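Chapter 7
Log Retention and Time Sources

Learning objectives

After working through this chapter, the reader should be able to set a retention period for each class of log, identify the clock that produced a given timestamp, and record clock offset in a form that another examiner can check.

7.1 Why logs are treated first

Chapter 6 dealt with the acquisition of storage media. A disk that has been imaged correctly can be examined months later with no loss. Logs do not behave this way. Most are written to a fixed amount of space, and once that space is full the oldest entries are overwritten. The rate of overwriting depends on how busy the system is, so an incident that generates heavy traffic can shorten the life of the records that describe it.

Log collection is therefore scheduled ahead of disk imaging in most response plans. The exception is volatile memory, covered in Chapter 5.

7.2 Classes of log

The division used in this book follows Rothe and Ostermann. Authentication logs record attempts to prove an identity, whether or not they succeed. Transport logs record connections between hosts: source, destination, port, byte count. Application logs record whatever the developer of the application chose to record, and their quality varies accordingly. Control logs come from equipment that acts on physical things, such as door controllers, pumps and manipulators, together with the simulation software used to test them.

Control logs are often missed. They tend to be stored on the controller itself, in a format specific to the vendor, and the people who run the equipment may not report to the department that runs the network. An inventory of log sources should be drawn up with both groups present.

7.3 Retention periods

A retention period has a lower and an upper bound. The lower bound is set by how long an intrusion may go unnoticed. The upper bound is set by storage cost and by any law that limits how long personal data may be held.

The Wullport case, used throughout Part II, shows what happens when the lower bound is too short. Transport logs at Wullport were kept for 12 days. The first unauthorized login was later dated to 91 days before detection, from an authentication log that had been copied to a second server by mistake. No transport record of the first three weeks survived, and the question of what data had left the network in that time was never settled. The revised policy kept transport logs for 123 days.

7.4 Clocks

A timestamp is a claim made by a clock. Before it is used, four things should be known about that clock: its time zone, its resolution, the source it was synchronized to, and its offset from a reference at the time of collection.

Offset is measured by reading the system clock and a trusted reference as close together as possible and writing down both values. The difference alone is not enough — a later reader cannot tell which value was subtracted from which. The examiner's notes should also state how the reference was obtained.

Simulated time needs separate handling. A simulator may run faster or slower than the wall clock, may be paused, and may restart from zero with each run. Its log entries can be placed in order within a run but cannot be aligned with other sources unless at least one entry carries both times. 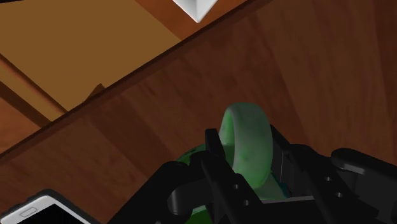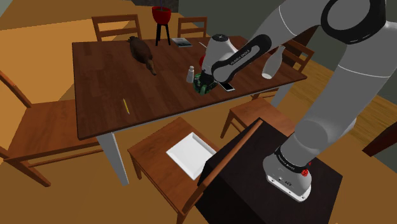 Figure 7.1. Two simulated views: a gripper holding a ring, and a robotic arm at a table.

Where no entry carries both times, the file system may supply an anchor. The creation time of the log file gives an earliest possible start for writing, and the last modification time gives a latest possible end, provided the file has not been copied or altered since. Böttcher treats these as limits only, and the exercises at the end of this chapter do the same.

7.5 Terms used in this chapter

Drift: the change in a clock's offset over time. It is stated as seconds gained or lost per day.

Rollover: the point at which a log of fixed size begins to overwrite its oldest entries.

Anchor: an event recorded by two or more sources with different clocks, used to align them.

Section 7.6 applies these terms to the authentication log recovered at Wullport, beginning with the calculation of drift on the second server.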